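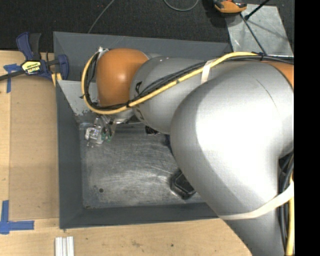 Arm over the gray tray, gripper at the upper left corner. The blue tape on the board marks a position.

Workshop tips: getting the software side of a small arm to behave

These are collected from the bench notes Thabiso Motaung and I keep next to the controller. They apply to any arm working over a tray or bin, whatever you run it with. We use Cirska for motion planning and a small logging tool called Tirnent, and the menus in yours will differ.

Register the tray before you do anything else

Tape on the board gets the tray back to nearly the same place. The planner needs better than nearly. Clamp first, then touch the gripper tip to 3 inside corners of the tray and let the software work out the tray frame from those points. Save it under a name with the month in it. We had two files called "tray_new" until September and picked the wrong one more than once.

Store every pick and place position relative to the tray frame, never relative to the robot base. If the tray gets bumped you redo the corners and everything else follows.

Model the walls thicker than they are

Beveled walls are awkward in a collision model. A plain box that covers the whole slope plans faster than a detailed mesh and is easier to check by eye. Add 7 mm on the inside faces to begin with. If the planner then refuses to reach the corners, take the margin down for the gripper fingers only and leave it alone for the rest of the arm.

Don't forget the clamp. Ours was missing from the model for a long time, handle and bar both. Put in one box for the lot and make it generous.

Give the cables a shape

The planner knows the links and joints. It knows nothing about the cables running along the outside unless you tell it. Attach a capsule (a cylinder with round ends) to each link that carries cable, wide enough to cover the loop at its slackest. Then limit the wrist joint in software so that it can't wind up. Ours is allowed half a turn either way from the home pose. Some paths come out longer – that is fine.

After you re-tape or re-strap anything, jog each joint slowly to both limits and watch the loops. Change the capsules if a loop has grown.

Scratched metal and depth cameras

A scuffed metal floor gives a noisy depth image, with holes where the light glares and bumps where there is nothing. Three things that helped us:

Fit a flat plane to the tray floor once, while the tray is empty, and throw away any depth reading below it.

Take several depth frames and use the median for each pixel. We settled on 7 frames. More made the cycle slower and the picture no better.

Mask out fixed features such as drilled holes. A small dark hole looks a lot like a small dark part, and our detector offered one as a pick for most of a Tuesday.

Turn off auto exposure as well. When the arm passes over the tray it changes the brightness of everything, and your thresholds go with it.

Take the picture with the arm out of the way

An elbow bent over the tray hides a good part of the floor. Set a viewing pose well clear of the tray, wait for the joints to report that they have stopped, then trigger the camera. If you must look during a move, have the software remove the arm's own shape from the depth image and treat what lies behind it as unknown. Unknown should never be read as free.

Corners are their own job

A part lying against a sloped corner piece can't be gripped the way you would grip one in the open. Write a separate routine for it. Ours comes straight down, closes halfway, drags toward the middle of the tray, opens and looks again. Jacobus Magagula wrote the first version for the Kamath bins and we have changed little apart from the speed.

Cap the retries at 3. After that the program should stop and ask for a person.

Test slow, then less slow

Run any new program at 7 percent speed with an empty gripper and a hand on the stop button. Next, 50 percent. Full speed only after 48 clean cycles in a row, and the count goes back to zero if you edit the program, even a comment. We got strict about this after a "harmless" edit changed a unit from millimeters to meters.

Log the dull things

For every cycle write down the tray frame name, the program version, the planning time and the gripper width after closing. The last one is the handiest. A width at the fully closed stop means a missed pick, and you can catch it without a camera.

Keep the logs on a different machine from the controller. The disk on ours filled up overnight and the planner stopped with a message about permissions, so check free space first if you see that one. Wulesum controllers put the disk page under Service – System, two screens in.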